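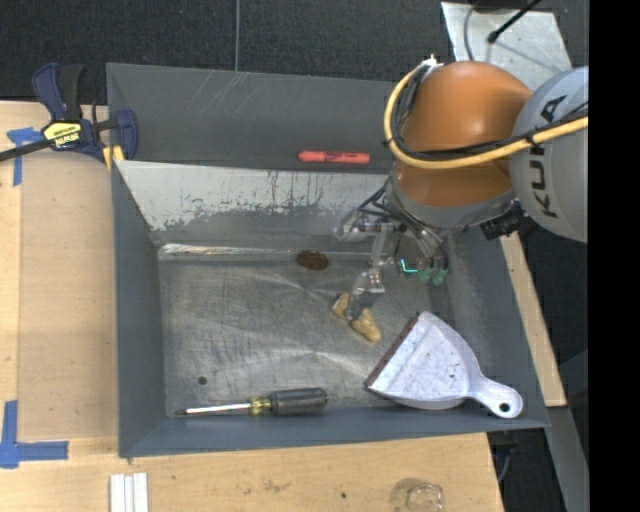
Grey sheet-metal bin on a wooden worktop

Growing salad and carrots in a metal storage bin: drainage, rust and lining

Posted by Mesfin Tufa in Containers and Raised Beds
1,814 views

I've got three large sheet-metal bins left over from clearing out my late uncle's workshop and I'd like to use them on the patio instead of buying troughs. They are plain grey, with sloping sides and open at the top. There are no proper drainage holes in the bottom of any of them, just a small round one in one floor. I'm planning cut-and-come-again lettuce in one, carrots in another and I haven't decided on the last.

The patio faces south and gets full sun from late morning until the neighbour's roof shades it at teatime. It's paved with pale slabs and my wife doesn't want orange stains on them.

What I'd like to know is how many holes to drill and how big, whether I need a liner, and whether bare metal will cook the roots in summer. I can't tell if they are galvanised or just painted. There's a bit of surface rust along one folded seam. I'm also not sure what was kept in them. My uncle repaired lawnmowers, so oil is likely.

I have a cordless drill and a set of ordinary twist bits. I'd like to have them ready for sowing in April.

Tarka
Drill from the inside so the rough edge ends up underneath, and put a block of scrap wood under the spot you're drilling or the sheet will bend. Start with a small bit, then open it out to about the width of a pencil. A hand's width between holes is fine. Put a couple low down in the sides as well, as the base ones do clog. Wear gloves and goggles, because the swarf is nasty and gets into everything. Sweep it up before you move the bin or you'll scratch the slabs with it.

File the edges of each hole and dab them with metal primer. Any cut edge is where rust will start. I used Hammerite on mine but whatever you have in the shed will do. Let it dry properly before you put compost in.

On the oil: wash them out with hot water and washing-up liquid, rinse, then do it again. If water still beads or you can smell anything once they've stood in the sun for an afternoon, I would keep that one for flowers. I wouldn't eat carrots out of it. Same goes for old flaking paint if you don't know its age. Don't sand that, just use a different bin for the food.

For the slabs, stand each bin on pot feet or bits of brick. Most of the staining I've had came from water sitting underneath. A tray helps too but you have to empty it.

As for heat, yes, it's a problem, mostly on the side facing the sun. I line the walls with old bubble wrap — not the base — and keep the compost an inch or two below the rim with a mulch on top. Lettuce will still bolt in July on a south-facing patio whatever you put it in. I move mine round to the side of the house in June, so think about how heavy it'll be before you fill it. A full one is a two-person lift, or get a plant dolly with locking wheels.

Zimatier
just buy a trough, they're not that dear

Pasusska
Agree with most of what Tarka says. A few things to add from growing carrots in metal for 5 years.

Check the depth before you decide which bin gets what. Long carrots want a foot of compost or more, but if yours are shallower than that you can grow a round variety such as Paris Market and get a decent crop. Sieve the top few inches. I use old potting compost mixed with sharp sand and no fresh feed, otherwise they fork.

Don't put a layer of gravel or crocks in the bottom. It only takes up root space and makes the thing heavier. A piece of old net curtain over the holes will hold the compost in.

Water is more of a job than people expect. In a dry spell mine needed doing every evening, and I split most of a row one August by forgetting and then soaking them on the Wednesday when I got back from my sister's.

To check for galvanising, look for a patchy, slightly sparkly finish on a clean bit of metal. It isn't always obvious on thin sheet. Wire brush the rust on the seam and prime it in any case.

For your third bin I'd do spring onions or dwarf French beans. Courgettes sprawl all over a patio and you'll be tripping on them by August.

Mesfin Tufa
Thanks both. Measured them tonight and they're deep enough for proper carrots. One still smells of two-stroke after 2 washes so that will be marigolds by the back door. Will drill the others at the weekend if it stays dry.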